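Home | Kitchen | Workshop | Cleaning | Small Robots | Ask a Question
Reading time: 5 minutes
Print this page | E-mail this page

Good bench habits for a robot that works with kitchen things

By Palesa Masilela

I love this subject, and the letters from the Utstead evening group show that plenty of you do too! More and more of us have an arm or a pair of arms bolted to a table somewhere, learning to pick up bowls and put fruit on plates, and the questions I get are nearly always the same ones. Where should things go? What may stay plugged in? Who is allowed to reach across, and when? So I have put our house rules from the Tromlow workshop on one page. Most of them cost nothing, and you can start this evening.

Mark the table first

Tape is your best friend. Lay it in straight lines from front to back and side to side, in a colour that shows up well against the table, and give every square a name (we use letters one way and numbers the other, like a road atlas). After that you can write "bowl in B2" in the notebook and anyone can set up the same job next week. Press the ends down hard with the back of a spoon. A lifted end will catch on a sleeve or a plate rim sooner or later, so cut it off and put down a fresh piece when you spot one.

Our squares are 80 mm across. Yours can be whatever you like, but write the size down on the first page of the notebook, please, and use the same tape measure every time.

Choose dishes with some thought

Plain, light dishes are lovely to work with. Start with unbreakable ones while you are teaching a new movement, and save the good china for the dresser. Check each piece for chips and cracks before it goes down. Anything the arms handle on the bench stays bench crockery for good – ours lives in its own crate with a big K on the lid, after the Khumalo household, who gave us the first lot. It never goes back to the kitchen, however well it has been washed.

The same goes for food. If the arms have had hold of it, it goes on the compost. No exceptions, even for a very nice apple!

Put the heavy thing at the side

Rice cookers, kettles and toasters are wonderful practice because they have lids and latches and buttons, all the things a real kitchen asks for. They are also bulky. Stand a big appliance towards one side of the table and leave the middle for the light pieces, so an arm crossing from left to right has a clear path.

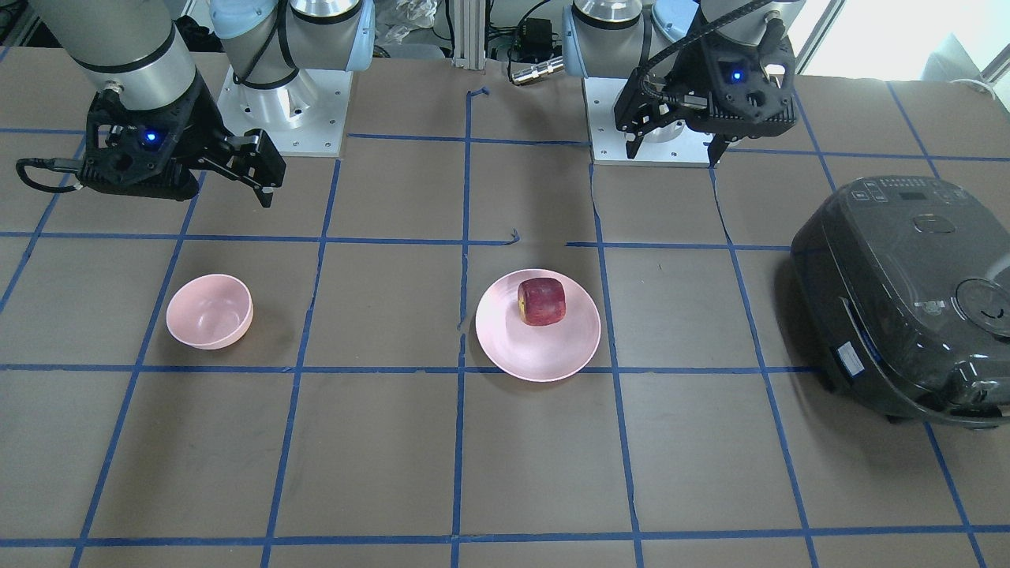
Bowl, plate and rice cooker set out on the taped grid, with both grippers over the table.

Our rule for anything that heats is simple: unplugged and empty until the movement has been run through 11 times without a bump. Then, if the job really needs heat, one person stands at the stop button and does nothing else. They don't hold the notebook, they don't chat, they don't fetch the tea. Swap over when they get tired. Keep steam vents pointing away from cables and from the arms themselves, and let the appliance cool completely before anyone moves it.

Cables, bags and bits

Follow each cable with your fingers (power off!) from the plug to the arm, and check that it has enough slack for the longest reach and not so much that it drags over the crockery. Clips every so often along the back edge of the table make a huge difference. Packaging and spare connectors belong in a drawer. I am strict with the Tarberg beginners about this and they have been very patient with me.

Hands in, hands out

Say it aloud. "Hands in" before you reach over the tape, "hands clear" when you are back behind the front edge. The person at the button repeats it, and only then do the arms move. It feels silly for one evening and then you can't imagine working without it.

Long hair tied back, sleeves rolled, lanyards off. A glowing light on a gripper should be treated as "live" whatever the arm seems to be doing, and a still arm gets the same respect as a moving one.

Before you go home

Arms parked, power off at the wall, crockery back in the crate, table wiped with a damp cloth and dried. Tighten the base screws once a month and put your initials next to the date. We have 46 pages of those initials now and I am ridiculously proud of every one.

Next in this series: labelling the tool wall.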